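Re: [workcells] Bin picking at a small shop: what happened with your people?
April 2019

Hello all,

I am reading this list for a long time and I write seldom, so please excuse if my answer is too long. The question of last week is close to what we do now at Sasano, and I wanted to take time with it. I quote the part I answer to:

> We are a packing and kitting shop, 40 people on two shifts. Management
> wants to try one arm for picking parts from bins, with the idea of more
> arms later. The sales material tells me about cycle time and payback.
> It does not tell me what my pickers will do the next morning. Those of
> you who did this already: who did you move, where to, and what did
> they say? And did you test it first away from the line, or directly
> on it?
>
> I am the shift lead, not an engineer, so please answer in a way that
> I can repeat it on the floor.

I am also not an engineer by education. I started as a picker in the Merton building, then I was shift lead, and now I look after the training for the sorting cells. So I can tell you more about the people than about the arm.

First, the size, so that you can compare. We are 76 in the building, both shifts together. Of these, 23 were working on hand picking when the project started. The project has the name Nukden in our house, and I will call it so. It began with one arm on a bench and today we have two cells on the floor. The bench is still in use for tests and for training.

Your second question first: we tested away from the line, and I would do it again in the same manner. The bench was set up in a carpeted room next to the office. Some of my colleagues laughed about this, because it did not look like a workplace. But the room was quiet, and people could come in during a break and look, and ask things which they would not ask in front of the whole shift. In the first weeks I believe every picker came at least once. Some came many times.

We used simple wooden blocks for a long time before any real part. I thought in the beginning that this was a waste. Now I think different. With a block, everybody sees the same problem. When you put two blocks flat on the floor of the bin, close together, every picker in our house would slide one away with a finger and take it, without thinking. To write down what the finger did was very hard work. We needed the pickers for it. The integrator (Boström, a small firm, they were correct with us) had two people here who knew the arm very well and who had never picked anything for eight hours. Our people had the opposite knowledge.

So this is my first advice. Ask for picker hours in the project budget, as real hours, with a replacement on the line. In our first plan there was no such line. The pickers were expected to help "when there is time". There is never time. After we got it changed, two pickers were in the bench room each afternoon, and the whole thing went better, and also the mood.

What they did there, in case you must explain it on the floor:

They put the parts in the bin the way parts come in real work, which means badly. Against the wall, in the corner, one over the other.

They watched the arm and said in words why a grip was bad. One of us typed it.

They decided when a try counts as good. This was a surprise for the integrator. For a picker, a part that is placed crooked in the next tray is not picked, it is only moved. The software counted it as a success. We had a discussion about this that lasted 57 minutes by the clock in the room, and at the end the definition was changed to ours.

Now to the part that you are asking really, who moved and where.

Nobody was dismissed because of Nukden. I write this clearly because it is the first thing your people will ask, and they will ask it before you have an answer. We had it on paper from management for the time of the project, and after that not on paper. I would push for a longer period if I could do it again. Three persons left on their own wish during this time. One of them told me that she did not want to wait and see. I could not tell her she was wrong.

From the pickers, the larger part is still picking by hand. Soft bags, transparent things, everything with a tag that hangs out: these stay with us, and I see no plan to change it. A smaller group is now at the cells. We call them cell minders, which is not a beautiful name, but they chose it. They bring the bins, they free the arm when it stops, they clean the fingers, they keep the log of stops, and they say when a new part is not suitable. At the beginning the pay was the same as for picking. The minders said that the log and the decision about new parts is a higher work, and I agreed with them, and it took too long until the pay class was corrected. Please settle this before the start. It costs less trust.

What did they say? I kept notes and I try to give it fair.

The older pickers said that the body is better. Less bending over the bin, less pain in the wrist in the evening. This was said by almost all.

Several said it is more lonely. When we picked by hand, there were four at one table and one talks. At the cell you are one person and a machine, and the other minder is on the other side of the aisle. We have now placed the two cells so that the minders can see each other. It needed only to move a table and a cabinet, but someone had to think of it.

Some said the work is more tiring in the head. Waiting for a stop is not rest. We change now the person at the cell every two hours, with hand picking between. I recommend this strongly. In the plan of the integrator one person stayed at the cell for the full shift.

And one said to me that before, when she was slow on a bad day, the colleagues at the table carried it a little. The arm has no bad day of this kind, and she has the feeling that her own speed is now more visible beside it. I do not have a solution. We do not show the cell numbers and the hand numbers on the same board, this helps a little.

For training, we let each new minder have the first days at the bench and not at the cell. I add one picture of the bench so you see how simple it can be.
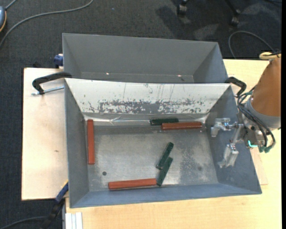
Nukden test bench, with red-brown and green blocks in the front bin and the gripper open.

The two clamps on the front bin I would ask you to copy. A bin that can slide gives you wrong positions, and a new person will look for the fault in the arm or in herself. We learned it on the floor with a real cell and it was not a pleasant morning. It is now on the check card of the minders: hand on the bin, push, it must not move. Also the sloped walls are worth to think about. A part which lies against the bottom of a slope is a different task from the same part in the middle, and the trainee should meet both cases on the first day.

The training itself goes like this. On the first day the trainee only places blocks and watches, and writes down for every try what she would have done by hand. On the second day she learns the stop button, the restart and the rules for reaching into the bin, and she does not continue until she can tell me these rules in her own words, in her own language if she wants. We have many languages in the building, mine also is not English, and a rule that is only repeated is not yet understood. After this come real parts, first the easy ones. How long it takes is different for each person and I do not put pressure there.

One more thing about the rules for reaching in. With the hand you are used to help. You see a part that lies wrong and you correct it, this is twenty years of habit for some of us. At the cell this habit is dangerous. Telling people once is not enough. We practice it with the arm switched off and a colleague who calls "now", and the trainee must press the stop first, each time, also when it feels silly.

To your management I would say, if they ask: make the first arm a thing that the floor may judge. In our house the minders have the right to send a part number back to hand picking, without asking me. They have used this right, and not too much. I think that it did more for the acceptance than the information meetings, where most people sat with closed arms and looked at their shoes.

I can send you our check card and the form for the log of stops, but I must first remove some customer part numbers. Write to me off the list if you want them. The form is one page and it was four pages before the minders took it in their hands.

If someone here has experience with a night shift at such a cell, with only one minder in the building, I would be glad to read it. This question comes to us now and I do not like it, but I would like to have better arguments than only my feeling.

With kind regards from Merton,
training, sorting cells
Sasano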